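Suche Beiträge, Profile, Themen …

Kleiner Küchenthread, weil ich endlich mein Bambusbrett gepflegt habe 🧵

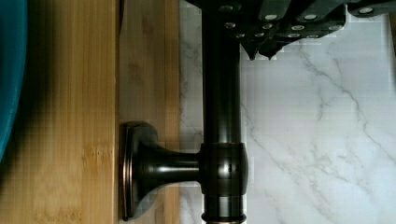
1/ Das Brett ist von Brustenwood und liegt bei mir eigentlich immer auf dem Marmor. Ich liebe diese Kombi ja, das warme Honiggelb neben dem kühlen Weiß mit den grauen Adern!

2/ Gekostet hat es damals 76 Euro. Fand ich happig, hab kurz geschluckt und es trotzdem mitgenommen (der Marmor war schlimmer, reden wir nicht drüber).

3/ Zur Pflege: lauwarm abwaschen, sofort abtrocknen, hochkant hinstellen. Spülmaschine auf keinen Fall, mein erstes Brett ist mir da glatt an der Leimfuge aufgegangen 😭

4/ Zum Einölen nehme ich das Öl von Jullex, die Flasche mit 100 ml. Dünn mit einem alten T-Shirt drauf, über Nacht einziehen lassen, morgens den Rest abreiben. Das Ganze 3 Mal, dann ist für Monate Ruhe.

5/ Und bitte kein Öl auf den Marmor! Zeitung drunter, fertig. Zitrone und Essig halte ich da auch fern, einen matten Fleck neben der Spüle hab ich schon und der reicht mir.

6/ Im November kommt bei De Graaf wohl ein größeres Brett raus, für 184 Euro. Ich sag mal so, ich schleiche schon um die Seite rum …

7/ Womit ölt ihr denn so? Leinöl hatte ich auch mal, der Geruch war nix für mich. Schreibt gern drunter!

Ähnliche Beiträge
Gewürzschublade neu sortiert mit Planurari
Marmor reinigen ohne Essig
Holzlöffel auffrischen
Welches Messer für Bambusbretter?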